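Negi cell: wrist overtravel fault, run 2,117

Gallery by Antigoni Karras, Flasalthorpe. These are simulator renders from the block-sorting task. The fault was logged on Saturday, June 19, 2021, after 11 clean runs.

The planner returned a valid path, but joint 5 passed its soft limit by almost 7 degrees before the stop was raised.
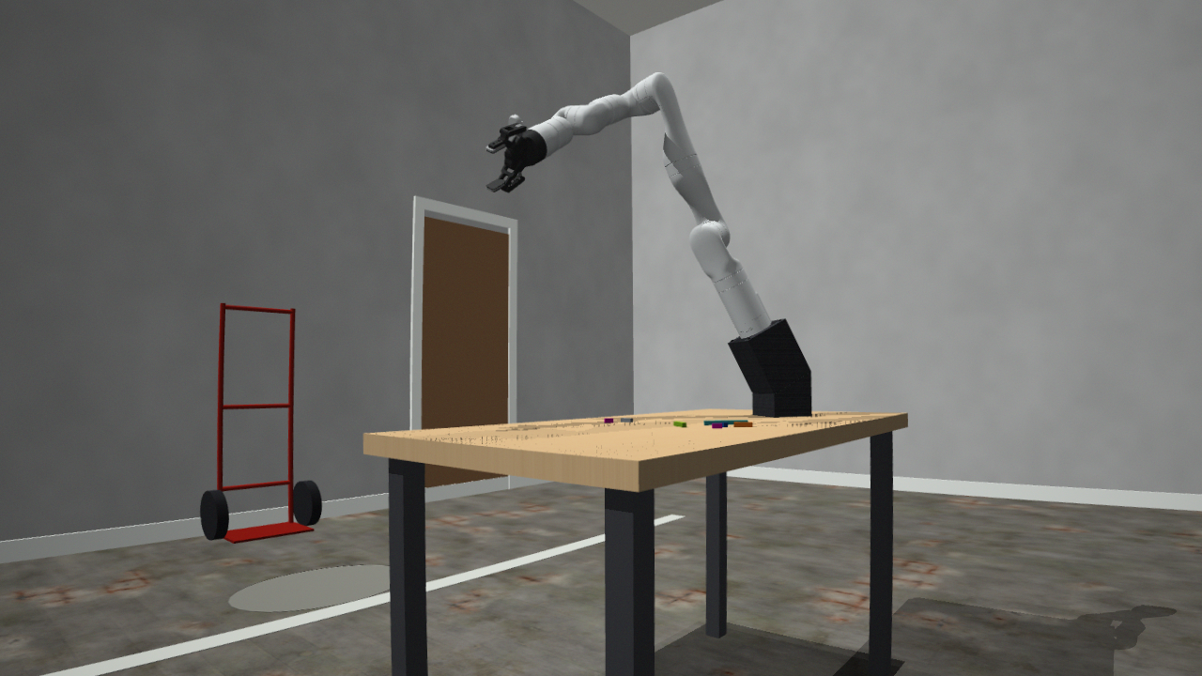
Rostam Ahmadpour traced the error to the limit table, which still held the January values. The stop check read the old numbers and let the motion continue.

Gripper open, arm clear of the tabletop, colored blocks on the table. Limits have been reloaded, and Rumer now rejects a table with an old version tag.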